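Re: [layout-talk] Track spacing at Galtwood, and which ballast

Hello all,

thank you for the many answers to my first mail. I have read them all twice, and I try to answer the most important points in one message. 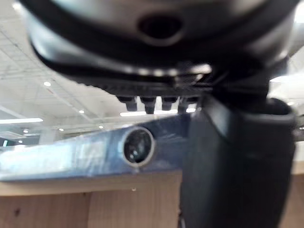
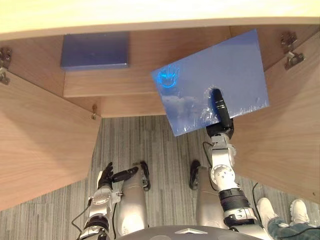
1. Spacing in the station

The list member from Sokumdale wrote in February:

> For a branch terminus of this era I would not go
> under 50 mm between track centers. You will need
> your fingers in there when a wagon comes off, and
> it will come off at the back, next to the wall.
> Also please check the curve before the platform.
> Long coaches swing out more than you think.

I have now checked the curve with my two longest coaches side by side. They pass, but there is only 2 mm of air between them. I don't like this. I will move the outer track and lose a little of the goods yard, so the yard siding now takes 14 short wagons. For a small place like Galtwood this is still generous.

2. Ballast

I tested the fine gray from Santoso and the mixed one from Flurura on a piece of scrap board. The Santoso is nice for the main line, but in the yard it looks too clean to me. The Flurura has some brown in it and takes diluted glue better. One question – do you put the glue with a dropper or with a spray? With the spray my sleepers got a white film, and I had to paint them again.

3. Running number of the railcar

Somebody asked why I chose 567. It is the number on my old decal sheet, nothing more. If a railcar with this number was never seen on a line like mine, please tell me before I varnish it.

4. Timetable

With the new track plan one full session takes 30 minutes for two operators. I can send the sheet to anybody who wants to look for mistakes in it. The goods train still has to wait very long at the home signal, and I have no good idea for this yet.

Best regards,
Imke Engelhardt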